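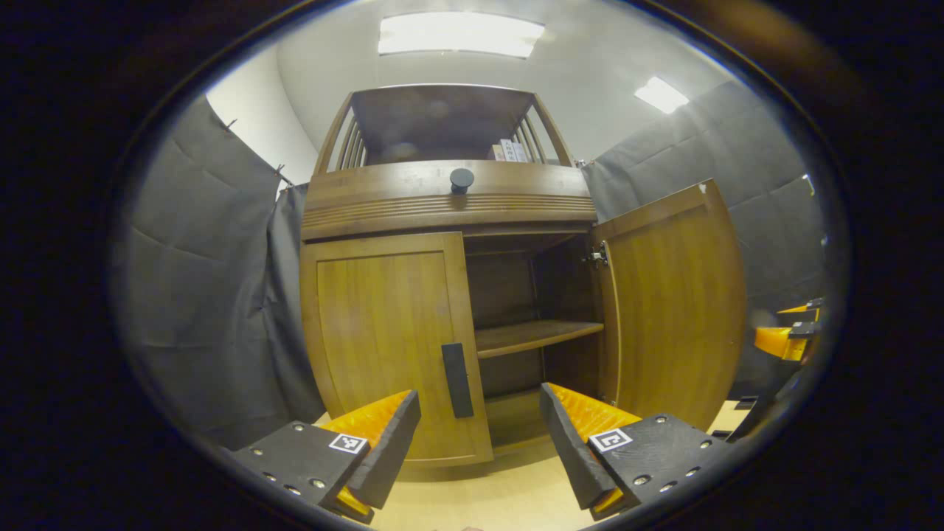 Photo: Zohreh Salehi

Speaker notes: The Second Letter
Clelville Library, community legal education series, October 9, 2024

Slide 1. Title

Wait for the latecomers. Door sticks, people will blame themselves.

Good evening. My name is Zohreh Salehi and I represent people whose home contents claims have been knocked back. I've been doing it long enough that I now read my own policy at breakfast, which has not improved breakfast.

General information only tonight, and I'll say so again at the end. If you have a letter in your bag with a deadline on it, come and see me at the tea urn. Please don't wave it during the talk.

Slide 2. Two letters

Most knocked-back claims arrive as two letters. The first is warm. It's sorry for your loss, it gives you a claim number, it hopes you are safe. The second comes a few weeks later and uses the phrase "gradual deterioration".

Pause here. Somebody always groans.

The talk is about the second letter: what it has to contain, what it tends to leave out, and what you can send back.

Slide 3. The Bagheri claim

(Have permission from the family to use the name. They asked me to mention that the carpet was wool.)

A flexible hose under the Bagheris' laundry sink let go one night in May. They were asleep. By morning there was water through the laundry, the hall and the back bedroom. They rang their insurer, Promex, before they'd had a cup of tea, did what they were told, and pulled up the carpet so the floor could dry.

Promex appointed a loss assessor from a firm called Vosex. He was at the house for 3 minutes short of an hour. Pleasant bloke. Patted the dog.

78 days later, the second letter. Claim declined. Reasons given: long-term seepage, lack of maintenance, and failure to keep the damaged carpet for inspection.

Let that last one sit. They'd been told by phone to take the carpet up and get it out of the house.

Slide 4. What the letter left out

It gave conclusions and no working. It quoted half a sentence from the policy. The other half, when we found it, said the maintenance exclusion applied only where the owner knew or ought reasonably to have known of the defect. It didn't attach the Vosex report. It mentioned the report four times, with some affection.

So the first thing we did was ask for it. In writing, by email, one paragraph. I'll put the wording up in a second.

Slide 5. The one-paragraph email

Read it out slowly, people copy it down:

"Please send me a copy of every report, photograph, file note and call recording you relied on in deciding my claim, together with the full policy wording in force on the date of loss. Please also tell me the clause number for each reason you have given. Please treat this email as a complaint."

That last sentence matters more than the rest. A grumble can sit in an inbox until Christmas. A complaint goes into the insurer's complaints process, and there's a clock on it. The letter should tell you how the process works and who the outside complaints body is. Look on the back page, in the small type, under the picture of the umbrella.

Don't tell them your life story in this email. There will be a time for the life story and I'll be charmed by it.

Slide 6. What came back

The report, for one. The assessor had written that the hose showed a "sudden failure at the crimp". Further down, in a different section and I suspect on a different day, came "evidence of possible long-term moisture". The letter had picked up the second remark and put down the first.

The call recording, for another. Mrs Bagheri asks whether she should keep the carpet. The person on the phone says no, get rid of it, it's a health risk. Clear as a bell. There's a kettle going in the background.

If anyone asks about getting recordings: ask early and give the date and time of the call. Your phone bill or call log will have it.

Slide 7. Dealing with "gradual"

Insurers cover accidents and they don't cover houses getting old. Fair enough. The argument is always about which one happened to you.

Things that helped the Bagheris: the hose itself, which Mr Bagheri had kept in an ice cream container because he keeps everything in ice cream containers. A plumber's invoice that said what had failed, and how. The water bill, which was flat as a tack for the quarters before and then wasn't. If water had been seeping for years, the meter had shown remarkable discretion.

Ask your plumber to write the cause on the invoice. "Fixed leak, $751" is a fine thing to pay and no use to me at all. That was the figure on theirs, and I had to go back and ask for a second version with verbs in it.

Slide 8. Contents lists

Skip if running late.

You'll be asked to list what you lost, with age, price and proof. Hardly anyone has receipts for towels. Bank statements will do, and so will birthday snaps with the couch in the background, old listings from when you rented the place out, emails from the shop. Put down what you know. Where you're estimating, write "estimate". A guess dressed up as a fact is how an honest claimant ends up with a letter about fraud, and that letter isn't warm at all.

While we're here: go home this weekend, walk through the house with your phone and film it. Open the cupboards. Talk as you go. Email it to yourself. You will feel like a dill for ten minutes.

Slide 9. The cash offer

After the complaint went in, Promex rang with an offer to settle for cash, "as a gesture". It would have covered the hall, if the hall had been shorter.

Points to make:
Ask how the figure was worked out.
Get your own quote before you answer.
Read the release. If it says "full and final", it means the mould you haven't found yet as well.
You're allowed to say you'll think about it. You're allowed to do this on a Friday afternoon, when they'd rather you didn't.

The Bagheris got 2 quotes, sent both, and said no thank you. The claim was paid in full before it reached the outside body. Letter three was warm again. It apologised for any inconvenience that may have been experienced. Mrs Bagheri has it on the fridge.

Slide 10. When the insurer is right

Do say this bit, even if the room goes quiet.

Sometimes they are. If you've had a bucket under the sink since the last federal election, I'm going to have trouble with "sudden". If you told them the place was occupied and it had been empty all winter, same again. I'd sooner tell you at the first meeting than after you've paid for a building report.

Slide 11. Questions

Usual ones: storm versus flood (send them to the handout, it's a talk of its own). Whether complaining puts your premium up. Whether to switch insurers mid-claim (talk to me first). Whether I can have a quick look at someone's brother-in-law's caravan.

Repeat that it's general information only. Handouts by the door. Clinic bookings at the front desk, and bring the whole policy, including the pages you think are boring.

Return the clicker to the front desk.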